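Notas para la charla, versión larga (las leo yo, así que perdón por las flechas que faltan)

Arranco sin presentarme mucho, que ya lo hace el programa. Digo el título, digo Prerken, y voy directa al tema: cómo juntamos ejemplos para que un sistema aprenda a mover las manos. Preguntar quién ha teleoperado alguna vez un brazo. Si hay pocas manos, voy más despacio en la parte de Hirnow.

Contar lo de las tandas: 16 tareas, 1499 episodios guardados. Aquí siempre me preguntan si son muchos, y yo digo que depende de lo variados que sean (no enrollarme, que me conozco).

Pasar a las cámaras. Respirar, beber agua.

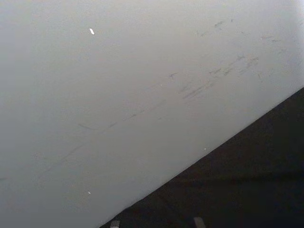
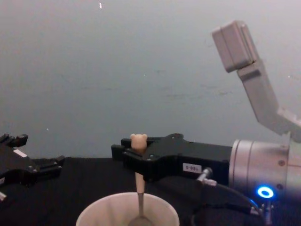
Lo que más me gusta explicar es cómo elegimos los objetos, ¡porque ahí se nos va media vida! Al principio usábamos cubos y cilindros, y el modelo los agarraba de maravilla y luego no sabía qué hacer con una cocina de verdad. Ahora buscamos cosas finas, raras, con una parte que estorba: esa cuchara con cabecita de oso, por ejemplo, que la pinza derecha sujeta por el palito con el otro extremo dentro de la taza. Si el operador duda, el titubeo se queda en el episodio, y el modelo también lo aprende.

De ahí salto a la revisión. En Emance marcamos cada episodio como válido, dudoso o fuera, y los dudosos los mira otra persona. De la última tanda quitamos 21 y repetimos 14. Ojo, contar aquí lo de las etiquetas mal puestas, que siempre hace gracia.

Si voy mal de tiempo, me salto la diapositiva de formatos y paso a preguntas. La próxima tanda es en febrero, decirlo antes de que apaguen el micro.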